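Rundar (journal)

Rundar was a quarterly journal of cultural criticism, published in the port town of Skillham. It printed essays on popular music, television, housing and the daily life of migrant families, and is mostly remembered for its long articles on the culture of the home. In total 24 issues appeared.

Background

The journal grew out of an evening reading group at the Malik Institute, a small college for adult education in Skillham. The members of the group were teachers, dock clerks and students, many of them with parents who had come to the town from Stollonia. They were dissatisfied with the existing literary magazines, which in their view treated working people as a subject but seldom as readers. The first issue came out in September and was typed and copied in the college office. The name is taken from a Stollonian dialect word for a walk made in the evening without a fixed aim.

Contents and approach

Each issue had 80 pages and was divided into two parts. The first contained essays on a common theme, for example the corner shop, the school uniform or the wedding video. The second, called "Letters from the Kitchen", was open to readers and was edited very lightly. Spelling mistakes were left as they were, a decision which caused many complaints.
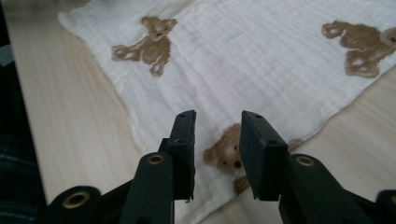
The theoretical position of the journal was never stated in full. Early essays borrowed from the sociology of class and from studies of the popular press, while later ones gave more attention to language and memory. Some contributors argued that taste is learned in the family before it is learned at school. Others found this too simple and answered that children bring home as much as they receive there – an argument which continued over 4 issues and was later reprinted as a separate booklet.

Reception

Sales were modest, and roughly half of the copies went to libraries. Critics from the universities praised the interviews but regretted the lack of references. In Stollonia the journal was read in a few teachers' colleges, where translated extracts were used in courses on modern society.

Closure and archive

Publication ended when the Malik Institute moved to a smaller building and could no longer offer an office. A complete set is kept in the Skillham town library, together with the minutes of the editorial meetings. The scanned issues were made available to the public on March 10, 2023. The index covers only the essays – the readers' letters have not yet been listed.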